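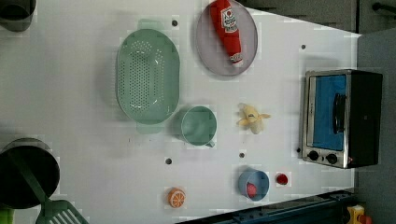
Fig. 1. Play kitchen set on the white worktable, seen from above.

Handout 3: Sorting, Pretending and Talking with a Play Kitchen
Early Childhood Materials, Wouter Van Wijk

I love this topic, so please forgive the length of the reading list! A play kitchen is probably the richest box of stuff in any preschool room, and it keeps working long after the puzzles have gone back on the shelf.

Start with Fig. 1 and find everything that could hold something else. The plate, the green colander and the two cups are easy. The toaster oven usually gets left out at first, and it makes a lovely argument when someone finally brings it up (is an oven a container? four-year-olds have strong views).

Now sort again by color. Green gives you a colander and a small cup, two things with quite different jobs. Red gives you the ketchup bottle and a small round thing that might be a tomato or might be a cherry. Leave that one open with the children. "What do you think it is?" gets far more talk than telling them.

Pretend value

Look at the banana, partly peeled with the flaps spread out like a star. A closed banana is a banana; a peeled one is already halfway into a story. Same with the orange slice, where you can see the white rind and the segments. Pieces like these bring in words we rarely hear at the block corner: peel, rind, segment, half, squeeze.

Colander words: holes, drain, rinse, shake, through. Put it next to a cup and ask which would be better for soup.

Observation task

Watch one child at a play kitchen for 900 seconds (yes, a full fifteen minutes, it goes quickly). Write down each time an object changes its role. In the Kisomum transcripts we'll read in class there are 228 such changes across the whole set, and my favorite is a cup that becomes a hat, then a bell, then a cup again.

Bring to the next session:
Your notes, handwritten is fine
3 objects from your own kitchen that a child could safely handle
One question about the Ingvarsson chapter

Discussion starts with the objects, so please have them out on the table when we begin.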